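Laptop computer

A laptop computer, also called a notebook, is a portable personal computer in which the display, keyboard, pointing device, battery and main circuit board are built into two flat sections joined along one edge by a hinge. The section that holds the display is called the lid. The section that holds the keyboard and most of the electronics is called the base. When the lid is closed against the base, the machine forms a thin slab with the screen and keys facing inward.

Terminology

The word "laptop" refers to use on a person's lap, although most machines spend much of their working life on desks, tables and other hard surfaces. "Notebook" was first used for smaller and lighter models. The two words are now used for the same class of machine, and sellers do not apply either one consistently.

Enclosure

The enclosure, or chassis, carries the load of the keyboard, protects the internal parts and in many designs helps to remove heat. Common materials are molded plastic, magnesium alloy and aluminum. Aluminum enclosures may be stamped from sheet or milled from a solid block. Milled parts are stiffer for a given thickness but take longer to make. Bare aluminum is usually blasted with fine media and then anodized, a treatment that hardens the surface and gives it an even, dull finish.

The underside normally carries rubber feet. These raise the base slightly so that air can pass beneath it, and they keep the machine from sliding when the lid is opened. A missing foot lets the base rock and may bring metal or plastic edges into contact with the surface below.

Hinge

The hinge has to let the lid move with one hand and then hold it at the chosen angle. Most designs use friction hinges, in which a shaft turns inside a tightly wrapped metal band or against a stack of spring washers. The resistance is set at the factory. If it is too low, the lid falls back when the machine is moved - if it is too high, the base lifts along with the lid.

Display and signal cables pass through or beside the hinge and bend each time it turns. Wear in these cables is a known cause of flickering or loss of the picture at certain lid angles. In a series of teardown notes on the Sotenex line, Mingxuan Cui described 2 routing methods: a loose coil placed inside the hinge barrel, and a flat ribbon folded behind it.

Keyboard and palm rest

The keyboard is set into a shallow recess in the base so that the key tops do not touch the screen when the lid is closed. Scissor mechanisms are the most common type. A rubber dome under each key provides the return force, and a pair of crossed plastic links keeps the key level as it travels.

The area between the keyboard and the front edge of the base is the palm rest. It supports the hands during typing and on many models covers the battery. The touchpad, where present, is usually placed in the middle of this area. Skin oils and abrasion cause the palm rest to wear sooner than other outside surfaces, and coated plastic may become shiny there.

Opening angle and placement

For reading at a desk, the lid is commonly opened somewhat past upright so that the screen faces the eyes. A nearly upright lid takes up less depth and is used where the space behind the machine is limited.

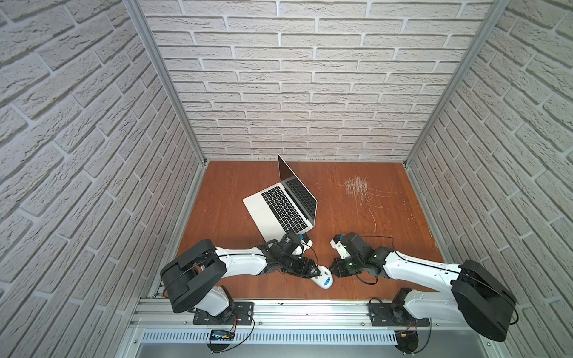

Afia Sarpong | 29 Mar 2020

An open laptop with an aluminum base, set at an angle on a wood panel, with its lid close to upright. The black keyboard contrasts with the silver metal around it.

A hard, flat surface such as a wood panel gives the feet even support. Bedding and cushions can block intake openings on the underside and raise the internal temperature. Wood surfaces are easily marked by grit trapped under a base, so lifting the machine is preferred to dragging it. Shallow marks can often be reduced by light sanding and refinishing; deeper ones may need filler.

Handling

The lid should be opened from the center of its front edge. Opening it from one corner twists the panel and loads one hinge more than the other. Before closing, the keyboard should be checked for small objects, as a pen cap or screw left on the keys can crack the display. An open machine is carried by the base, with both hands where possible, and never by the lid.

Cleaning is done with the power off and the charger disconnected. A soft cloth, slightly damp, is enough for most metal and plastic surfaces. Liquid is applied to the cloth and kept away from the keys and ports. Glossy displays show fingerprints more readily than matte ones and are wiped with a dry microfiber cloth first.

See also

Friction hinge
Scissor-switch keyboard
Anodizing
Docking station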